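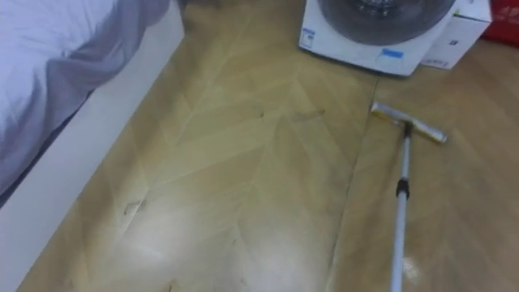
bedroom floor as of tonight, bed still where it always is

Herringbone floor, dull marks, what do you use??
Posted in: Floors & Rugs

parquetmess
ok need opinions before Monday. Rental bedroom, herringbone floor, glossy finish. There's a few dark scuffs I can't shift, one streak up by the white appliance, a little spot next to it and a gray smudge nearer the bed. Mopped twice with plain water, then again with the Ivine floor soap. Marks still there. Landlord does a walk thru Monday and he's picky about this floor, it's in the lease and everything. No idea if it's real wood or laminate btw. Lease just says "wood floor." What do I do

dusty_elbows
Tennis ball. Clean dry one, rub the scuff, wipe. Done.

parquetmess
have one somewhere. the dog's. will look

halfbucket
Don't mop it again whatever you do. Three rounds of water on a floor you can't identify is already a lot. If it's laminate the seams swell, if it's wood the finish goes cloudy. Damp cloth, wrung out hard, one scuff at a time. Dry it right after.

lemonrinse
disagree, a damp mop is fine on either. ppl have been mopping wood floors forever. It's the puddles that get you. Wring it and keep moving

halfbucket
"Damp" means something different to everybody. My sister in law's damp was a lake. Whole hallway had to come up.

lemonrinse
well that's your sister in law

no_shoes_inside
What color are the marks when you get down close? Black rubber type scuffs come off with a dry melamine sponge, LIGHT pressure. If they're gray and kind of in the finish you might be looking at wear and then no product is going to help you.

parquetmess
two are dark. the one by the bed is more gray, smeary. cant feel any of them with a fingernail

no_shoes_inside
Good sign on the fingernail. I'd still test the sponge under the bed first. On a shiny floor it can leave a dull patch and you'll see it every time the sun comes in.

dusty_elbows
^ this is why tennis ball

parquetmess
Tried another pass with the flat one just now 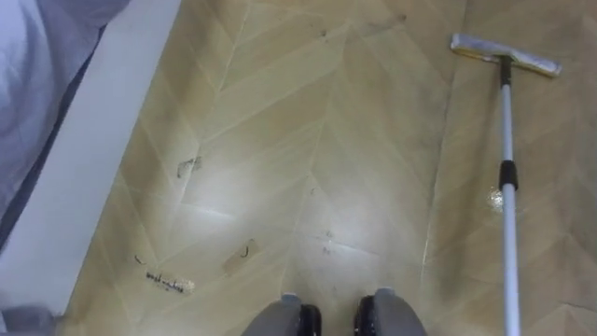
the long-handle thing, put down for a sec. bed side on the left

wringit
That looks like a squeegee to me?? What is that head

parquetmess
came with the apartment, I just call it the mop lol. I put a microfiber cloth over it

wringit
Ok so theres half your problem. Cloth slides around, the blade part pushes the water along, water sits in the joints. Get a proper flat mop. I have the Bisturska one with the velcro pad, paid 30 for it, had it 2 years, no complaints

lemonrinse
a squeegee w a cloth works great, my mom did the whole house that way. you don't need to spend 30 bucks for one walk thru

wringit
not for one walk thru, for having a floor

halfbucket
Agree with lemonrinse for once. Don't buy stuff. But also, what is the Ivine soap, is it the one with wax in it? Some of those leave a film and then you're chasing streaks that are just product.

parquetmess
bottle says "cleans and shines" so... maybe? There's no ingredient list I can find

halfbucket
There you go. Some of what you're fighting could be soap. Clean water, tiny splash of white vinegar, hard wrung cloth, small section.

no_shoes_inside
NO vinegar. Please. Not on an unknown finish. Acid dulls some of them. Use a neutral ph cleaner, the Fivach one is fine, most hardware stores have it.

halfbucket
A teaspoon in a bucket isnt going to hurt anything. Done it for years

no_shoes_inside
And I've seen what it does over years.

dusty_elbows
did the dog give up the ball

parquetmess
found a different one under the couch, cleaner. Did the little spot and it's GONE. streak is way lighter. gray one by the bed hasn't moved at all

dusty_elbows
told you

no_shoes_inside
Leave the gray one then, or try the Fivach on a cloth, let it sit 2 minutes, wipe, dry. If it doesn't budge stop. A faint smudge is normal wear, a rubbed out patch is damage and he can charge you for it.

lemonrinse
also take pics of it with your stuff out of the way. My last place tried to bill me 40 for "floor restoration" and I had photos from May, they dropped it

wringit
And pick that bedding up off the side before you go in with anything wet, it's hanging down. Ask me how I know

parquetmess
yep, sheets are going in the wash anyway. store opens at 9, getting the Fivach, will skip the vinegar for now sorry halfbucket. will post how the gray one goes

halfbucket
your floor. Dry it after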